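Ticket 519 — Right gripper lags when teleoperating the nightstand task
Project: Tangen
Opened by: Ronja Lunde
Status: Waiting on reporter

Problem

We are recording demonstrations by remote control. The task is to put plastic bags into the lower compartment of a small nightstand, both arms working together. For most of the morning the right gripper has closed noticeably later than the left. The operator squeezes both triggers at the same time and the left fingers close first, so the bag swings over to that side. Out of 17 episodes I would keep 9. The gray bags are the hardest because they bunch up between the fingers.
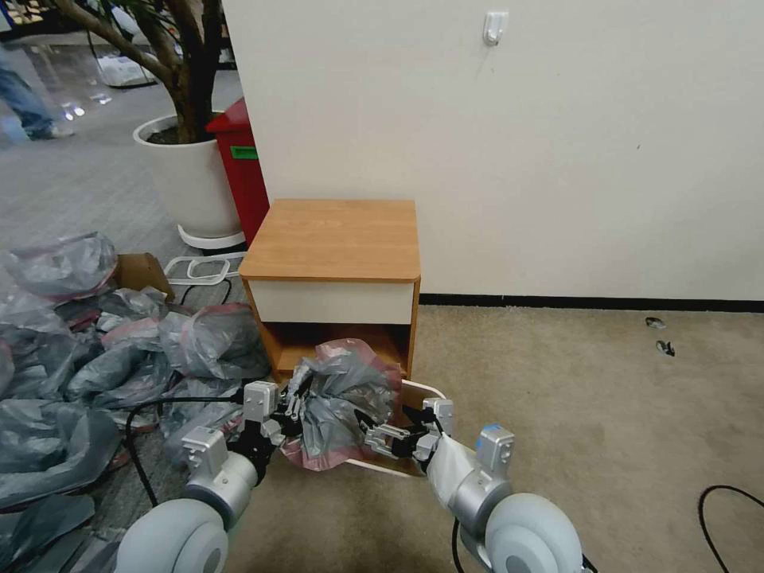
What I have tried

1. Restarted the teleop client. No change.
2. Swapped the two hand controllers. The lag stayed on the right arm, so I don't think it's the controller.
3. Checked the log. Left gripper commands are acknowledged in 17 ms. The right takes around 137 ms.
4. Ran the right arm alone, with the left one parked. The lag drops but doesn't go away.
5. Slowed down and had both grippers take a clear bag by its ends before moving toward the opening. This is easier to control — the operator can wait for the right side to catch up — but each episode gets too long. 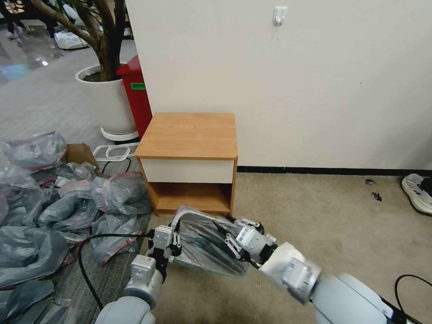
Birger Kvam replied at 2:40 p.m. that the numbers look like the command filter, which was left on for the right gripper after the May update. He asked for the config file from the Tangen machine and wanted to know if force feedback was on during step 4.

Ronja Lunde, 3:05 p.m.
Config attached. Force feedback was on the whole time. The filter window is 2 on the left and 17 on the right. I haven't changed it yet.

Birger Kvam, 3:20 p.m.
Set the right one to 2, restart the arm driver (not just the client) and record five new episodes. Please don't mix them with the earlier set. Mark the old ones "lag" — Oda can decide later if any go into training.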